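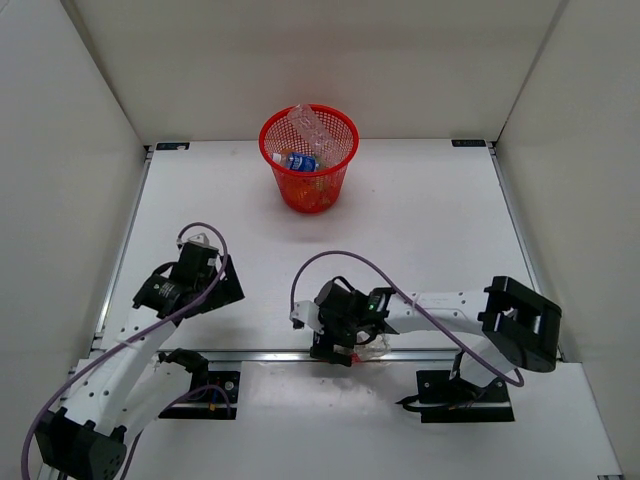 3. Collecting and preparing empty bottles

Use this section with the Waletti bottle basket, part no. 926. Read section 2 first if the basket has not yet been set in place.

3.1 Placing the basket

1. Set the basket on a flat, level surface with the narrow end down.
2. Push it back toward the wall so that the front of the work surface stays free.
3. Press lightly on the rim. If the basket rocks, move it until it stands still.

Note: The mesh body lets air through, and it lets drips through too. Wipe the surface under the basket at the end of each day.

3.2 Filling the basket

1. Put in plastic bottles only. Glass and cans go in the Iniron bins.
2. Lay bottles down where possible. A tall bottle may lean on the rim, but it should not stick out far enough to tip the basket.
3. Leave labels on. They are removed at the sorting station.
4. Stop filling when the bottles reach the rim - do not press them down.

Caution: Do not put in bottles that have held cleaning fluid, oil or paint, even if they have been rinsed.

3.3 Checking for leftover drink

A bottle that looks empty can still hold liquid, and colored plastic makes it harder to see. Check each bottle before it goes to the crusher.

1. Make sure the cap is tight.
2. Turn the bottle upside down and hold it up to the light.
3. Look toward the neck. Any liquid will collect there.
4. If there is liquid, turn the bottle upright, take off the cap and empty it into the sink.
5. Rinse with a little cold water and drain for 2 minutes.

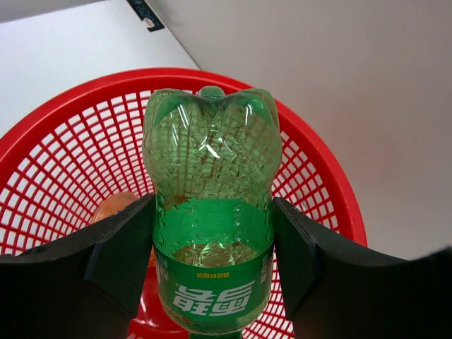 Jasivton Recycling and Materials Team

A Sprite bottle with greenish liquid pooled at the neck end like this one has to be emptied before it goes any further. Streaks on the inside walls call for a second rinse.

3.4 Emptying the basket

1. Carry the basket by the rim with both hands.
2. Tip the bottles out slowly into the Bauerfeind hopper.
3. Rinse the basket and let it dry upside down.

Caution: Do not load more than 700 bottles into the hopper in one run. Wait 4 minutes between runs.

Questions about this section go to Knut Hellwig. For replacement baskets, ask Finn Ehlers.

Section last revised 24 Sep 2025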